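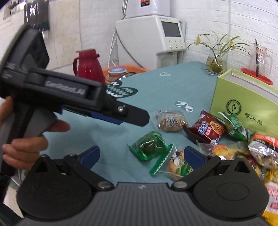 3.2 Übereinstimmung zwischen den Auswertenden

Die Altersschätzung an der Facies auricularis gilt als robust, solange man sie allein vornimmt. Sobald eine zweite Person denselben Beckenknochen in die Hand nimmt, beginnt die Diskussion. In unserer Serie aus Trostorside beurteilten Tichý und Erdem zwölf Individuen unabhängig voneinander. In fünf Fällen lagen sie um mindestens eine Altersklasse auseinander, in zwei davon um drei, was einen Menschen immerhin vom jungen Erwachsenen zum Greis befördert.

Die Abweichungen häuften sich bei Knochen mit starker Porosität (Abb. 3). Bilgin führt dies auf die Lagerung im sauren Boden zurück, Asadi auf die Formulierung der Merkmalsliste, in der »mäßig« und »deutlich« ohne erkennbaren Unterschied nebeneinanderstehen. Beide Erklärungen sind mit den Daten vereinbar, was für die Daten kein Kompliment ist.

Abb. 3. Abweichung der geschätzten Altersklasse in Abhängigkeit vom Porositätsgrad. Offene Kreise: Tichý; gefüllte Kreise: Erdem.

Eine Wiederholung im Februar, diesmal mit überarbeiteter Liste, senkte die Zahl der strittigen Fälle von fünf auf drei. Individuum 12 blieb strittig und wird im Folgenden als »erwachsen« geführt.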